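Newsletter notice: We send one short email when a new report is posted. You can unsubscribe at any time. Accept / Manage settings

Two-Arm Bench Kit Evaluation: Second Progress Report to the Bitham Fund

Reporting period ending February
Shared 14 times | 4 comments

1. Purpose of this report

The Bitham Fund awarded support for an independent evaluation of the Truvside two-arm bench kit, with a view to deciding whether the kit should be offered to the Fund's partner colleges and day centers. This report covers the second period of the grant. It sets out the work completed, the condition of the equipment, the difficulties met, and the changes we ask the Fund to approve before the final period begins.

The first report dealt with delivery, assembly and operator training. Those matters are closed, except for the replacement of one table clamp, which the supplier has agreed to provide without charge.

2. Work completed

The evaluation plan calls for 400 recorded trials at the bench. At the close of this period, 266 had been completed and entered in the log. The trials use ordinary household articles, as the partner centers told us at the outset that they had little interest in blocks and pegs. Each article is placed on the table by the operator, and the arms are then guided through the task or allowed to attempt it from earlier recordings.

The tasks fall under three headings in the plan: picking up and setting down, handing an article from one arm to the other, and placing one article inside another. Picking up and setting down is nearly finished. Handing over is about half done. Placing inside has been started with cups only.

Long, thin articles have taken more time than we allowed for. A toothbrush lying flat gives the fingers very little height to work with, and the operator must bring the gripper down almost to the tabletop before closing it. Operators have found it best to approach the handle with the fingers slightly apart and to pause above it before the final descent. The written instructions supplied with the kit recommend a single continuous motion. We have departed from that advice for thin articles and have recorded the departure in the log.

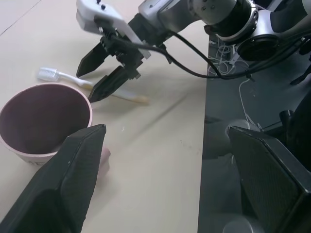 Cups have presented a different question. A light plastic cup is easily pushed along the table by the side of a finger when the arm is moving toward something else, and a trial in which this occurs is marked as disturbed even if the intended article is picked up correctly. The Fund asked in its response to the first report whether such trials should be counted as successes. Our view is that they should be reported on a separate line, and the tables in the final report will be arranged accordingly.

3. Condition of the equipment

Both arms remain in working order. The finger surfaces show light wear but have not needed replacement. The joints were checked against the supplier's schedule at the middle of the period and no adjustment was required.

Cable routing remains the weakest part of the kit. The cable to the gripper must be left with enough slack for the wrist to turn fully, and the slack then hangs in the working area when the arm is drawn back. On 2 occasions a trial was stopped when a cable touched an article on the table. The Nygård cable guides, which are sold separately, were fitted to one arm on loan for part of the period. They reduced the problem at the shoulder but made little difference at the wrist. We do not recommend that the Fund purchase them for every center until a wrist guide is available.

The camera at the wrist gives a clear view between the fingers, and operators came to rely on it more than on the overhead view. Its one drawback is that the fingers themselves hide a good part of the table nearest the arm. New operators should be told this on their first day.

4. Comparison with the alternative product

Under the terms of the grant we are also required to comment on at least one other product. The Praltitz single-arm kit was examined for this purpose. It is simpler to set up, takes up less of the table and comes with a better printed manual. It cannot be used for handing over, and the supplier has no plan to offer a second arm. For centers that want only to introduce the subject to beginners it may be sufficient. For the uses described in the Fund's call, we continue to regard the Truvside kit as the stronger candidate.

5. Staffing and expenditure

Operator time was charged at 144 hours for the period, slightly above the budget. The excess arose from repeated trials with thin articles and has been met from the training line, where a balance remained. No other line is overspent. A statement of expenditure has been sent to the Fund's office under separate cover.

6. Changes requested

We ask the Fund to approve the following:

The number of trials under picking up and setting down to be reduced, and the number under handing over to be increased by the same amount. The total would not change.

The loan of the cable guides to be extended to the end of the grant.

The supplier to be asked, in the Fund's name, for a revised set of instructions covering thin and light articles before any order is placed.

7. Next period

Work will resume with the handing-over trials, followed by placing inside. A demonstration for the partner centers is planned at the bench, beginning at 10 a.m. on a date to be agreed with the Fund's office. The draft final report will be sent for comment one month before the grant closes.

Comments (4)

benchside_reader: Did you try the guides with the cable fixed on the outside of the wrist? We had better results that way with a different arm.

Evaluation office: Not yet. We will add it to the list for the next period.

dc_east: Our center would like to attend the demonstration. Is there a limit on places?

mapleroad: Please publish the disturbed trials by article and not only as a total.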